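Jornada de puertas abiertas en Vernadano

Febrero de 2018

El viernes pasado me pedí la tarde libre y me fui a Irkgate, a las puertas abiertas que organizaba Vernadano. Llevaba desde enero apuntado en la lista. La empresa se dedica a programar brazos robóticos para cocinas y comedores y una vez al año enseña lo que tiene a medias. Como varios lectores me habían preguntado si merecía la pena ir, cuento lo que vi.

El sitio está en el polígono, en la segunda nave a mano izquierda según se entra. Se puede ir en autobús, pero la parada queda lejos y la última parte se hace por el arcén. Yo fui en coche y aparqué sin problemas detrás del edificio. En la entrada te dan una pegatina con el número de grupo y un folleto. Según el folleto, la nave tiene 600 metros cuadrados y esperaban a 150 visitantes en todo el día. En mi turno la sala de charlas estaba llena y hubo gente de pie.

La visita se divide en dos partes. Primero hay una charla y después se pasa al taller. La charla empezó con retraso porque el proyector no reconocía el portátil. Cuando lo arreglaron explicaron cómo trabajan, y esa fue la parte que más me interesó, aunque sé que a otros se les hizo larga.

El proyecto principal se llama Malik. La idea es que un brazo fijo, atornillado a un bloque, pueda manejar utensilios normales de cocina, los mismos que usaría una persona, sin piezas hechas a medida. Antes de probar nada en el taller lo ensayan en un simulador propio al que llaman Lovus. Ahí colocan el brazo, el aparato y los objetos, cambian las cosas de sitio y repiten el ejercicio con distintas posiciones. La mayor parte del trabajo diario del equipo se hace delante de la pantalla.

Proyectaron varias escenas del simulador. La habitación es sencilla: suelo de tablas, paredes oscuras, un rodapié gris y hasta un enchufe en la pared del fondo. Pregunté si el enchufe servía para algo y me dijeron que venía con el modelo de la habitación y que lo habían dejado. Los objetos van sobre una alfombrilla grande de color beis, y el brazo trabaja encima de ella.

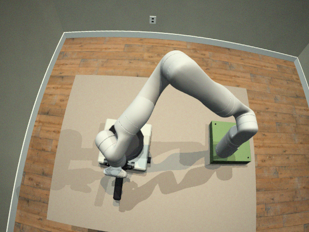
El brazo de Malik en el simulador Lovus, con el extremo sobre el aparato blanco.

Me llamó la atención lo grande que resulta el brazo al lado del aparato. Desde arriba se entiende bien el problema que estuvieron contando durante un buen rato: la muñeca tapa buena parte del disco oscuro, así que una cámara colocada en ese punto pierde de vista justo la zona que interesa. Están probando otros puntos de vista y también combinar dos cámaras. No dieron resultados. Dijeron que los publicarán cuando los tengan y que prefieren no adelantar nada.

También hablaron de las sombras. En el simulador se pueden mover las luces, y las sombras del brazo caen sobre la alfombrilla y sobre el propio aparato. Para una persona eso no tiene importancia, pero el programa que localiza los objetos puede tomar un borde de sombra por el borde de una cosa. Por eso cambian la iluminación de un ensayo a otro. Es una explicación que ya había leído en otros sitios, pero viéndola en pantalla se sigue mejor.

Otro asunto fue el de los mangos. Un mango que sobresale del aparato obliga a calcular por dónde puede pasar el brazo sin engancharse, y según contaron es de las cosas que más horas les han llevado. Una señora de la primera fila preguntó qué ocurre si alguien mueve el utensilio en mitad del movimiento. La respuesta fue que por ahora el brazo se para y espera a que un operario le dé permiso para seguir. Me pareció una respuesta clara.

Después pasamos al taller en grupos pequeños. Hay que quedarse detrás de una línea amarilla y no se permite hacer fotos, así que de esa parte no puedo enseñar nada. Vimos un brazo en marcha haciendo un recorrido lento, de un lado a otro de la mesa, sin coger nada. Hace menos ruido del que yo esperaba. Lo que más se oía era el ventilador del armario de control. El técnico lo detuvo con el botón de emergencia para que viéramos cómo se queda en la posición en la que está, y luego tardó un rato en volver a ponerlo en marcha porque hay que repetir varias comprobaciones.

Eché en falta ver una tarea completa con el brazo de verdad. El programa de la web hablaba de una «demostración en cocina» y lo que hubo fue el recorrido sin objetos. Lo comenté al salir y me dijeron que esa parte se había quitado esa misma semana por un cambio de pinza. Habría estado bien avisar a los inscritos, sobre todo a los que venían de lejos.

Algunos datos prácticos por si alguien quiere ir el año que viene:

La entrada es gratuita, pero hay que reservar turno en la web de Vernadano. El de primera hora de la tarde se agota antes que los demás.

La visita completa dura 2 horas. Con el retraso de la charla, la mía se alargó un poco más.

Al taller no dejan entrar con sandalias ni con mochilas grandes. Hay un perchero y unas taquillas que funcionan con moneda.

Los niños pueden asistir a la charla. Para el taller piden una edad mínima que viene indicada al hacer la reserva.

Hay máquina de café en el pasillo. No acepta billetes.

A la salida repartían un cuestionario y una hoja con las próximas charlas. Me apunté a la que trata sobre el simulador, que será más técnica y sin visita al taller. Si al final la hacen, escribiré otra entrada con lo que cuenten de las cámaras.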